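Pridar Upholstery & Repair
We fix the thing you sit on.

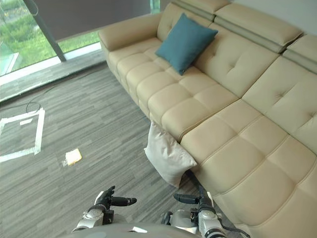 ABOUT US

Pridar started in September in the back half of a former tile shop on Berge Street, with one industrial sewing machine and a landlord who thought we were joking. Paavo Honkanen had spent 14 years at Grostent making office chairs that no office worker ever thanked him for. Keegan Fairweather had been selling sofas, and got tired of telling people theirs was past saving when all it needed was a new zipper.

There are 13 of us now. We restuff cushions, replace springs, patch leather and re-dye the spots where the dog sleeps. We also do buttons. Tufted backs lose them one at a time, usually down the side, and we keep 143 shades in a drawer that sticks.

Estimates are free if you bring in the piece or send us a decent photo. A house call is $115, which comes off the bill if you go ahead – most people do, some just wanted a second opinion to show their husband.

We don't do waterbeds. We did one.

The shop is closed Monday. Paavo is usually there anyway, but he won't answer the door. Our sister shop, Piduten, handles curtains and blinds and has much better parking.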